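About Us

Hi, and welcome to Gusby! I'm the person who answers the emails, runs the wash nights and writes pages like this one, usually with a cup of tea going cold next to me. Gusby is a small school for home laundry and linen care in Mondmont, and we teach the stuff most of us were supposed to pick up from a grandparent and never did.

I started out in hotel linen. For years I sorted, pressed and folded in a basement on Espinoza Street, and friends kept calling me with the same questions (why do my whites go gray? why does this sheet smell like a pond?). One August I invited a few of them over to my kitchen, we boiled some napkins, and that was the first class.

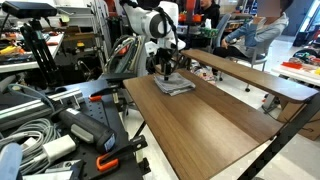 These days we have a proper room with good sinks and a long drying line out back. Classes are small and pretty relaxed. You bring a bag of your own things, stains and all, and we work on those. I'd much rather spend an evening on your actual tablecloth than on some perfect sample I bought for the purpose.

What we teach

The basic course covers sorting, water temperature, how much soap you need (a lot less than you think!) and how to dry things so they don't come out like cardboard. After that you can take the stain class, the wool class or the one on ironing shirts, which fills up fast every time. We also do a short evening on towels and bedding, mostly folding and storage.

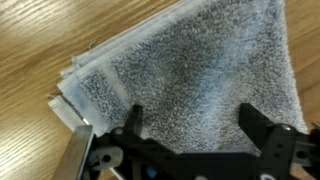 Gray-and-white terry, folded.

If you're wondering about fabric softener, I skip it on towels. It leaves a coating and they stop soaking up water the way they should. People argue with me over this one – you're welcome to as well.

We get all kinds of students. College kids, new parents, folks who just retired and finally have the time, and once in a while a whole family from over in Brakska who make a day of it. The most we take in one class is 19, and the basic course runs for 2 evenings.

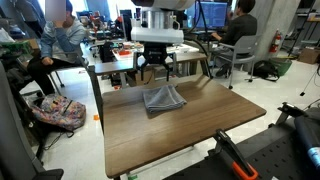
Come and visit

You'll find us at 2095 Mondmont Road, up the side stairs. Parking is easier behind the building. The basic course is $80 and that includes soap, stain sticks and something to eat at the break. Send me a note through the contact page if you'd like a spot, and tell me what's in your laundry bag – I like to know what's coming!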